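Sorting the candy stash into bins - how do you split yours?
Posted Thursday, August 4, 2022 by Nayeli Rengifo

nayeli_r
I've been wanting to start this thread for weeks because I think candy sorting is the most fun chore there is and I never see it talked about here! We keep a big mixed stash at the Skerkcombe community hall for game nights, and up to now it has all lived in one deep tub. You'd go digging for a mint and come up with four chocolate bars and somebody's old raffle ticket. So I got three bins and put them side by side along the back edge of the butcher-block table: a see-through gray one, a plain white one and a teal one. Everything gets tipped out in front of them and then you sort. It is SO satisfying.

My problem is deciding what the three bins are for. Brand? Type? Size? I've changed my mind twice already.
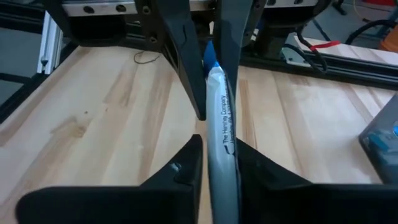
Brand was my first idea, and I still like it on paper. You pick a thing up, read who made it, drop it in. The trouble is that the company name isn't always the big friendly logo on the front. Sometimes it's "The Hershey Company" in small dark blue letters running down the side of a skinny white wrapper, and you're turning the thing over hunting for it. Great if you love reading labels (I do, a little). Slow if you have a whole tableful to get through before people show up.

sydorenko_sweets
Love this. But brand is the wrong way to go, sorry! When I want candy I want chocolate or I want something chewy or I want a mint. I have never once in my life wanted "a product from a particular company." Sort by type and you're done.

nayeli_r
Ha, fair. But where does a chocolate-covered mint go?

sydorenko_sweets
Chocolate. Always chocolate. Next question.

driltulach
Strong disagree with both of you, and I say this as a person who has run the snack shelf at Emstead for years. Sort by SHAPE. Long flat bars in one bin, standing on end like files in a drawer. Loose small stuff in the second. Bags in the third. If you throw bars and bags in together the bags slide down between the bars and get squashed, and the crimped ends catch on everything. We went through 3,779 pieces in April and I don't think we crushed a single one.

nayeli_r
You counted??

driltulach
We count at Emstead. It's how we know what to reorder. 509 of those were red and white mints, if you were wondering - people adore them.

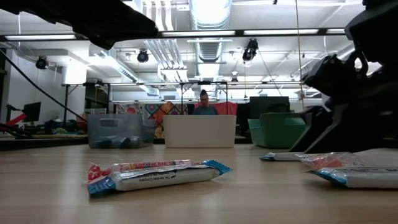
And do the bars first. They take up the most table and they slide around under each other, so once they're gone you can see what you have left. I lay them all facing the same way before they go in the bin, which my sister says is overdoing it, but it takes two minutes and it looks fantastic.

sidra_cheema
Sidra Cheema here, I help with the same game nights as Nayeli. I vote for type too, but my bigger point is about which bin gets what. Put the thing you run out of fastest in the see-through one! Then you can tell from across the room when it's getting low. The white one you have to walk up to and look down into. I'd give that one to the bars, we always have plenty.

nayeli_r
Oh that is smart. I'd been picking by color.

sydorenko_sweets
What do you do with opened bags? I can't be the only one who fights with those. A bag with a third of it left, do you empty it into the bin or keep it in the bag?

driltulach
Keep it in the bag if the pieces aren't wrapped. Clip it and stand it up. If they're individually wrapped, pour them in and throw the bag out, it's only taking up space.

sidra_cheema
I go the other way, I keep every bag. The ingredients are on it and we have parents who ask. Nearly every week somebody wants to know about nuts.

driltulach
OK, that one I'll give you. For kids' events keep the bags, yes. I still wouldn't mix them in with the bars.

nayeli_r
All right, I'm trying it driltulach's way with Sidra's see-through trick on top: bars in white, bags in teal, small loose stuff in gray. I've got everything spread out right now and it's already making me happy.

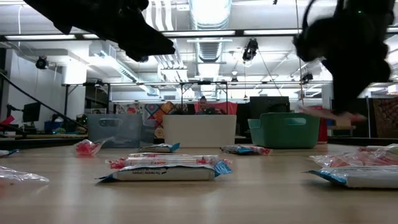
Mid-sort at the big table, bars and bags still out in front of the three bins.

sydorenko_sweets
Ooh, nice assortment! I'd start with the big white packages, they're hogging the table. And I'm still saying type. When you can't find a mint, you know where I am.

sidra_cheema
Mints are small loose stuff, so they're in the gray bin. Unless they're in a bag.

sydorenko_sweets
See, this is exactly what I mean!

nayeli_r
Mints in a bag go in teal, I'm writing it on a piece of tape. Does anyone know a tape that peels off plastic without leaving gunk?

driltulach
Painter's tape. Press it on lightly and swap it out every month or so.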